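We use cookies to remember your settings and to count visits. By continuing to read you accept this. Manage preferences

Eyelet (hardware)

An eyelet is a short metal or plastic tube with a flange at one end, used to line and strengthen a hole in cloth, leather, paper, board or plastic. The plain end is passed through the hole and rolled or split outward, so that the material is gripped between two rims. Eyelets are found on shoes, belts, tents, curtains, bags, labels and banners, and in a heavier form on sails and truck covers.

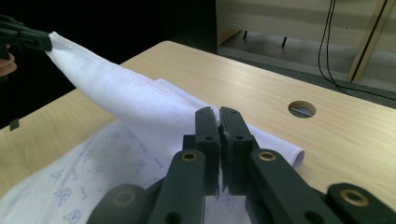

Brass-rimmed holes in matte dark plastic.

The same word is used in sewing for a small hole finished with thread. That use is older and is covered under Thread eyelets, below.

Name

The English word comes from the Old French oillet, a small eye. Early spellings include oilet and oylet. In building, the word was also used for a small opening in a castle wall. The metal part was at first called a "metallic eyelet" to set it apart from the sewn kind, and the adjective was dropped as sewn eyelets became less common in everyday clothing.

Parts

The visible ring is called the flange or rim. The tube is the barrel. The hole through the middle is the bore, and the size of an eyelet is usually given either by the bore or by the outside width of the barrel. The two figures are easy to mix up. A supplier who sells by bore and a customer who punches by barrel will end up with holes that are too small.

The length of the barrel before setting decides how thick a material the eyelet can hold. If the barrel is too short there is not enough metal to roll over. If it is too long the metal folds unevenly and may crack. Some eyelets are scored along the barrel so that the end splits into petals when pressed. Others have a plain barrel that curls back in one continuous ring. The rolled type is smoother to the touch and is preferred where cord or lace will run through it.

A washer may be placed on the back before setting. It spreads the load and covers the rough side of the roll.

Eyelet and grommet

The difference between an eyelet and a grommet is not fixed. In most American shops a grommet is larger, comes in two pieces and is meant for canvas or tarpaulin, while an eyelet is small and is often a single piece. Sailmakers use grommet in an older sense for a ring of rope, and electricians use it for a rubber ring that protects a cable where it passes through a panel. In Britain, curtain headings with large rings are sold as eyelet curtains. The same goods are usually called grommet curtains in the United States.

History

Holes for lacing were part of European dress by the late Middle Ages. They were pierced with an awl, which pushed the threads of the cloth aside without cutting them, and then sewn around. A sewn eyelet made in this way is strong, but it takes time, and a laced garment could need dozens of them.

Metal eyelets came into general use in the first half of the 19th century. Corset makers took them up early, since a metal rim allowed the laces to be drawn much tighter before the cloth gave way. Shoemakers followed. Setting was first done by hand with a punch and hammer, then with a foot-operated press, and later with machines that fed, punched and set in one stroke.

Small factories grew up near the brass mills that supplied them with strip. The Skemmont works at Stiketdale is a typical case. It opened as a button shop and changed over to eyelets when a local boot factory asked for a supply. According to Nele Diekmann's history of the town, it employed 105 people at its largest, most of them in sorting and packing. The presses themselves needed few hands. Work stopped when the boot factory moved its sewing elsewhere, and the building is now divided into storage units. A set of Skemmont sample cards is kept in the town library, with the sizes given in a numbering system that the works did not share with any other maker.

Paper goods became another large market. Eyelets were used to bind legal papers and to strengthen the hole in shipping tags, where a plain hole would tear under the pull of the string. The metal rim on tags has mostly been replaced by a ring of stiff card or fiber.

Materials

Brass is the traditional material. It is soft enough to roll without splitting, does not rust and takes plating well. Many eyelets that look like steel are nickel-plated brass, and many that look like brass are plated steel. A magnet will usually tell the two apart, though it gives no guide to the quality of the plating.

Aluminum is light and cheap and is common in craft supplies, often with a painted finish. It wears faster than brass under a moving cord. Stainless steel is used near salt water but is harder to set and calls for a heavier press. Plain steel is limited to indoor goods. Plastic eyelets, usually made as two halves that snap together, are used on dust sheets, shower curtains and other articles that must not scratch or stain.

Brass in contact with leather may turn green over time. The cause is a reaction between copper in the brass and fats or acids in the leather. The deposit can be wiped away, but it tends to come back.

Manufacture

Most metal eyelets are made by deep drawing. A strip of metal is fed through a press with a row of punches, each a little narrower and deeper than the one before. The first makes a shallow cup. The later ones draw the cup into a tube, after which the closed end is pierced out and the finished piece is cut from the strip. The flange is what remains of the flat metal around the cup.

The pieces are then tumbled to remove burrs, washed and, if required, plated or lacquered. Small sizes are commonly sold in boxes of 1000. Larger makers pack by weight, since counting is slow and the difference between pieces from one batch is slight.

Setting

Setting needs a punch to make the hole and a pair of dies. The lower die holds the flange. The upper die has a curved groove that turns the end of the barrel outward as it comes down. Hand pliers combine the two dies in one tool and are enough for light cloth and paper. Bench presses are used for belts, shoe uppers and banners.

The hole should be a close fit on the barrel. In woven cloth it is common to make the hole slightly small and stretch it over the tube, so that the threads are held tight under the rim. Thin or loosely woven cloth is backed with tape or a second layer. In leather the hole is cut clean to size, as leather does not spread in the same way.

Common faults are:

- a loose eyelet that turns in its hole, caused by too long a barrel or too little pressure
- a cracked roll, often from a worn die or brittle metal
- a tilted flange, from a piece that was not seated in the lower die
- cloth pulling out from under the rim under load

Svenja Oltmanns, in a short paper on tent repair, tested corner eyelets set in cotton canvas by hanging weights from them. Of 68 samples, almost all failed in the cloth, with the metal still whole. She advised adding a patch of canvas before moving to a larger eyelet. The paper does not deal with coated fabrics.

Thread eyelets

A thread eyelet is made by piercing or cutting a small round hole and covering its edge with close stitches. It is used where metal would show, rust or mark the cloth, and in the reproduction of older clothing. Some sewers lay a small ring on the cloth and stitch over it, which keeps the hole round.

Eyelet embroidery uses many such holes as a pattern. The best-known form is broderie anglaise, normally worked in white thread on white cotton. Cloth of this type, now almost always made by machine, is sold in the United States simply as eyelet.

Collecting

Eyelets attract few collectors, but makers' cards, salesmen's samples and hand setting tools are traded along with buttons and other sewing goods. The Tymoshchuk collection, gathered by a family of shoe repairers in Ledov, holds 4000 pieces on their original cards. It includes painted eyelets for children's shoes in colors that were sold for only a season or two. Cards with all their pieces in place are more sought after than loose lots, as a loose eyelet can seldom be traced to its maker.

See also

Aglet
Button
Rivet
Snap fastener
Shoelace

Last revised 6 August 2021

Get new and updated articles by email once a month. Enter your address to subscribe. You can unsubscribe at any time.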